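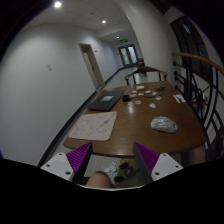

FOR IMMEDIATE RELEASE

Ernier asks Flandow to redraw its bus shelters

Open call for shelter designs starts Monday. Anyone living, working or studying in Flandow can enter. Free. Paper or digital, whichever suits.

Bus operator Ernier is replacing the shelters along the whole of its Flandow to Dai route and wants local people to come up with what goes on the glass. Winning designs will be printed onto the side and back panels of 75 new shelters, starting at the Flandow end in July.

The old shelters have been up a long time. Scratched, yellowed, a fair few with no back panel at all. Passengers have been telling us so for years, mostly on the feedback cards and mostly in capitals. When Ernier surveyed riders on the route over the winter, 540 people filled in the form and shelters came up more than fares, more than late running, more than anything else except the Sunday timetable (seperate announcement on that to follow).

"I stood at the Mill Road stop in February with sleet coming in sideways and thought, right, I can see why they're cross," said Meifang Xue, route manager at Ernier. "The new ones have a deeper roof and a proper bench. That bit was easy. What to put on the glass, we went round and round on. You can't leave it plain, people walk into it. The usual answer is rows of dots. I didn't want rows of dots."

What we're looking for

Line drawings, patterns, lettering, maps, a single big shape, whatever. It has to work in one colour – white film on clear glass – and has to still make sense when somebody is leaning against it. Nothing with a slogan for a business or a party. Photos can't be used, the film doesn't take shading.

Subjects are open. Entries to the small pilot last year included herons, chimney pots, one person's knitting chart and a very detailed drawing of the weir. All four are on the glass at Dai bus station now if anybody wants to see how the film looks in real life. Best in the morning when the sun is behind it.

Pencil is fine for a first entry. Please do not ink things up specially or pay for a scan. Designs picked for the shortlist will be redrawn for print together with the person who made them, in an afternoon session with illustrator Fotis Lazaridis, who did the tidying up on the pilot.

"Send the rough one," said Lazaridis. "The rough one is nearly always better. On the pilot I had people apologising for smudges and then the smudgy one was what we used, with hardly a line moved. If you've got a sheet you've rubbed out five times I would like to see that sheet."

Sizes and that sort of thing

Side panels are tall and narrow, back panels are wide. A template for each is on the Ernier website and printed copies can be picked up from the travel shop in Flandow, Dai bus station, both libraries and from drivers on the route, who have been given a stack each. Entrants can do one panel or a full shelter. Up to 2 entries per person. Schools and clubs can send in as a group, one form for the lot, but please write names on the back of each sheet and not the front.

Leave a clear band at the height marked on the template. This is for the timetable case and can't be moved, sorry.

Prizes

Each designer whose work is chosen gets an annual pass for the whole Ernier network and their name on a small plate at the stop, unless they'd rather not. There is also a set of prints of all the finished panels, to be made by Wovano, the Flandow sign and film company that is producing the glass. Over 2000 film pieces to be cut in all, by Wovano's reckoning, so they would like designs in on time please.

Jiahui Yao, production lead at Wovano, said: "Thin lines are the thing to watch. Anything finer than a biro line will peel by Christmas, kids pick at it. Otherwise we can cut pretty much what you like. We had the knitting chart down as impossible and it went through first go."

Who decides

Shortlisting will be done by three regular passengers drawn from the survey, along with Delwyn Rutherford, who teaches printmaking at Flandow College, and Nipon Wiriya from Ernier's accessibility team. Wiriya will be checking that every panel can be seen properly by passengers with low vision, and that drivers can still see somebody waiting behind it. A design which fails on this won't be thrown out – the maker will be asked to thicken it up or open a gap.

Rutherford said: "I've been catching that bus since I was at school. I'd like something at my stop that I haven't got bored of by the second week. That's how I'll be judging, more or less."

Drop-in drawing sessions

For anyone who wants company or doesn't know where to begin. Evenings from 6.30pm in the upstairs room at Flandow travel shop, dates on the door and online. Paper, pencils and templates provided, tea too. No booking. Lift access from the car park side. Under-12s welcome with an adult.

How to enter

Hand in at the travel shop counter or either libary, post to Ernier at the travel shop address, or upload through the website. Late entries held over for the second batch of shelters, so not wasted.

Route disruption

Stops will be closed one at a time for the swap, normally a single day each. Temporary stop flags will be put out. Notices up at each stop the week before.

ENDS

Notes for editors

Ernier runs local bus services in Flandow, Dai and the villages between.

Pictures of the pilot panels available on request, please credit Wovano.

Meifang Xue and Fotis Lazaridis available for interview, mornings preferred. Contact the Ernier press desk via the website.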